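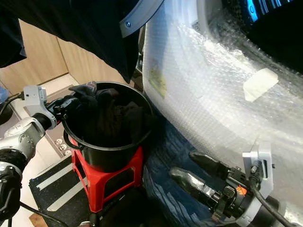 Section 2. Setting the grip before the first lift

The Starora arm will close on almost anything you put in front of it, and the maker's leaflet treats that as proof that it can lift it. I don't. A gripper shut on the rim of a cooking pot with a fold of dark clothing caught between its fingers, as on our bench-less set-up with the pot on a red step stool, is holding two things at once, and the software will report one good grip. Work through the steps below before you believe any message on the screen.

1. Switch off at the wall. Check both mounting brackets by hand. If either rocks, go back to Section 1.

2. Stand the pot on something that doesn't slide. Push it sideways with one finger to find out.

3. Power up and wait for the arms to settle. Keep your hands out until they have.

4. Open the left gripper fully and bring it to the rim in slow mode. Set the closing force to 80. The leaflet suggests 200, which Dolores Quintanilla tried on the Hollow workshop's enamel pan in May. The pan is now a plant pot.

5. Close on the rim alone first, with the pot empty. Lift it a finger's width and hold while you count to ten.

6. Put the cloth in and repeat. Do this 2 times for each arm.

Note: Ekik's "soft object" setting makes no difference that Aurora Caldeira or I could measure. Leave it off until someone shows otherwise.

Note: tape on the fingers gives a bit more bite and wears through quickly. Replace it when the edge starts to curl.

Caution: cables must hang clear of the gripper when the wrist turns. Turn it by hand, with the power off, through its full range.

Caution: the Boyer stop button cuts the motors, and a raised arm will then drop. Never reach under one to save the pot.

If step 5 fails, check the finger screws before you touch the force setting again.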